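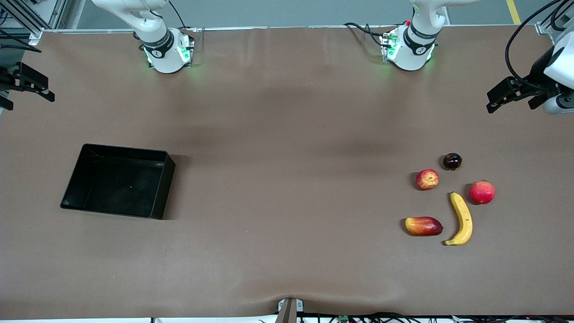 Speaker notes: The stall that looked like a grasp failure
Brivstead integration meeting, 2023-01-24

Slide 1. Title

Give the scope first. One fault, one cell, two arms. The task is fruit into a tray. The talk covers the fault, how we misread it, and what was changed. It does not cover grasp planning in general. Questions on the planner go to the afternoon session.

Slide 2. The cell

Two arms mounted along the back of the table, one gripper each, two fingers per gripper. Brown mat over the full work surface. Black tray to one side, fruit to the other. Either arm may pick. Only one arm may be over the tray at a time, and that rule is enforced in software by the Zident task layer.

Mention that the arm controllers and the task layer are separate machines. The arm controllers stop the arms. The task layer decides what they do next. Most of what follows comes from that split.

Slide 3. What was reported

The operator log says "dropped apple, arm frozen." It was filed as a grasp failure and sat in that queue for 11 days. Similar entries were filed for a mango and a plum. Round fruit does get dropped, so the entries looked plausible next to the ordinary failures.

Read the log line out as written. The order of the words matters. The operator put the drop first and the freeze second, and we assumed the same order in the machine.

Slide 4. What happened

Walk through the trace slowly.

The right arm closes on the apple and lifts. During the lift the controller raises a protective stop on joint torque. The arm holds position. The gripper is on its own power line and its own command channel, and it does not receive the stop. The task layer loses its status message from the arm and waits 3000 ms. It then marks the pick as abandoned and sends its cleanup command. The first line of cleanup is "open gripper."

The fruit falls after the arm has stopped. The grasp was good up to that point. Finger position was steady from close to open in every trace we pulled.

Pause here. Somebody usually asks why cleanup opens the gripper at all. It was written for a jam at the table surface, where opening is correct. It was never restricted by height.

Slide 5. Why the stop was raised

The torque limit was tripped by cable drag. The gripper cable had been rerouted during a service visit and its slack was shorter than before. At the far reach of the lift it pulled on the wrist. The load was small, but the payload setting had also been left at the value for the old gripper, so the margin was already thin.

Neither condition trips the limit alone. We tested both separately on the Sjöberg bench and got no stops. With both present, the stop came back at the same reach.

Slide 6. Safety classification

State this plainly. The protective stop worked as designed. The arm stopped and stayed stopped. The defect is that a tool kept accepting motion commands while its arm was in a stop state. With a plum the result is a bruised plum. With a person's fingers near the tool, an unannounced gripper motion on a stopped arm is a hazard, and we recorded it as one.

Do not let the discussion move to how small the gripping force is. The same task layer runs on the Volus cells, and those tools are heavier.

Slide 7. Changes made

Gripper commands are now blocked in the task layer whenever the arm reports a stop, or reports nothing.
Cleanup opens the gripper only after an operator confirms at the panel.
Cable slack is measured with the arm at full reach, and the value goes on the service sheet.
Payload setting is checked at startup against the tool ID. A mismatch prevents the run.

The first item is a software block. A hardware interlock on the gripper supply is still open. Cutting power makes this gripper go limp, so the interlock needs a holding design before it can be fitted.

Slide 8. Retest

655 picks since the change, both arms, mixed fruit. 2 protective stops, both forced by us with a weighted cable. The gripper held closed both times until the panel was confirmed.

Slide 9. Open items

Hardware interlock: design not started.
Log format: arm stop and gripper motion need a shared clock. The offset had to be worked out by hand for this analysis.
Old grasp failure reports: to be sorted again by trace. Ask for one person from each site before closing.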